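7. When the arm stops over the rack

I've had this fault more often than any other on the Vedlow cell, so I've given it a section to itself. You'll be running along quite happily, the gripper goes down for a red bin, and then everything stops with message 104 on the Zinard panel. Don't panic! It's a nuisance, but you can usually clear it in a few minutes.

Message 104 means the arm felt more push than it was expecting. Start with these steps, in the simulator first if you have the cell model loaded.

1. Press Hold and leave the program where it is. Don't hit Reset yet (I did, my first time, and lost the position log).

2. Write down the step number on the panel. Mine was 79, the bin pick.

3. Jog the arm to the check position, fingers open and clear of the tabletop, with the black box on one side and the olive one on the other.

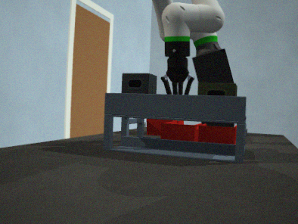 Check position: gripper open, red bins below the tabletop.

Caution: keep your hands out of the rack while you're jogging. It's a collaborative arm, but you can still get a finger pinched between a bin and a rail.

4. Look at the wrist as well as the fingers. I spent a whole February afternoon staring at fingertips when the black joint housing was what had caught a box.

5. Set the jog speed to 300 on the Bansal page and run the pick one move at a time. Keep a thumb on Hold.

6. Stop when the fingers are in the top red bin and check how it's sitting. If it's tilted, a straight lift may drag it against the rack, and you'll be back to 104 before you know it. Look at the bins underneath too, so you know what's in them before anything moves.
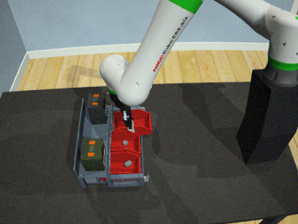

7. Lower the bin gently, open the fingers and back the arm off. Straighten the bin, then teach the pick point again and save it in Zidaven under a new name.

Note: please don't raise the force limit to make the message go away. I tried it, and all I got was a harder knock.

8. Run the pick again at the same slow speed. If 104 comes back at the same step, leave the cell on Hold and go to the wrist checks in the next section.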